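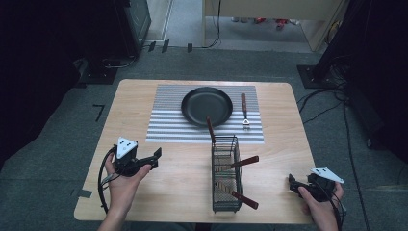
When should you stop a demonstration and throw it out? When you would be embarrassed to watch a robot copy it.

That is rule one on the sheet Valbona Dumitrescu taped up at Olel, and it has cost me a lot of perfectly good afternoons.

Rule two: put everything back to a start position before the next take. A start position is one you wrote down. "Kind of where it was" is a start position for cats.

Rule three, cables. Keep them out of the path between the grippers and the thing you're picking up. If a cable wins the tug of war, the take is void and the cable gets the credit.

Someone asked if tidy takes make for a dull dataset. Vary the layout all you like -- fork on the mat, fork in the basket, handles every which way. Vary it on purpose and log it. Your mood is not a variable we track.

Bujar Mladenović wants a rule four, no talking during takes. The grippers don't have ears, Bujar. (He says it's for the humans. Under review.)

On labels: "bad take" is not a reason. "Dropped fork" is a reason. "Got bored and flung it" is also a reason, and I respect the paperwork.

Last batch at Zeldale was 107 takes. We kept 59. The old me would have kept all 107 and called the rest "diversity."

Revised sheet goes up in September. Rule two is getting a bigger font -- you know who you are.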